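Section 4: Sorting soft things at the Rulunitz table

Now for the fun part! Your Rulunitz table is up, the legs are locked and you've got a lovely clean surface to work on. Soft things (plush toys, scarves, hats, offcuts of fleece, that mystery bundle at the bottom of the basket) are a real pleasure to sort on it, and once you get into a rhythm you'll fly through a whole tub.

Before you start

Check that both leg catches have clicked. Wipe the top with a barely damp cloth and let it dry. Set your Wundo tubs on the floor, one on each side of your chair, with the lids off.

4.1 Clearing and sorting

1. Take everything off the table, including your cup. A bare top makes dark fabrics so much easier to see.

2. Sit square to the long side and pull your chair in until your forearms reach the middle comfortably.

3. Bring up one item at a time and hold it over the middle of the table. Give it a gentle shake and turn it around so you see every side.

4. Look for loose threads, open seams and buttons hanging on by a hair. Fluffy items hide these beautifully, so part the pile and have a proper look.

5. Decide: keep, mend or pass on. Keep goes in the left tub, pass on goes in the right, and mending stays at the far end of the table.

6. Brush the top down between colours. Dark fluff loves a pale surface!

NOTE: If you've bought the Falluritz divider, slot it into the left tub before step 5. It makes two sections, and the smaller one is perfect for gloves and socks.

CAUTION: Do not lean on the corners or sit on the table. Keep each pile under 200 mm high or it will topple the moment you reach across it.

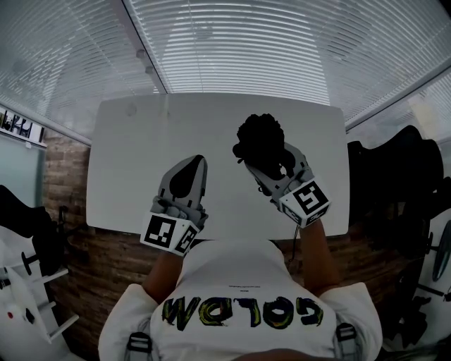
Fig. 4-2. Seated at the table, with a dark, fluffy item held over the middle.

4.2 Rings and marks

A faint ring on the top is usually from a cup. Try warm water and a drop of dish soap first, working in small circles, then dry with a soft cloth. Skip scouring pads and bleach, as they dull the matte finish and you can't bring it back.

4.3 Packing away

7. Empty the mending pile into its bag and label it with the colour of thread you'll need (you will thank yourself later).

8. Fit the tub lids and press down at all the corners.

9. Release the leg catches, fold the legs flat and store the table upright, top facing the wall.

Spare catches and feet are listed in the Lindqvist parts sheet, revised 06/09/2018.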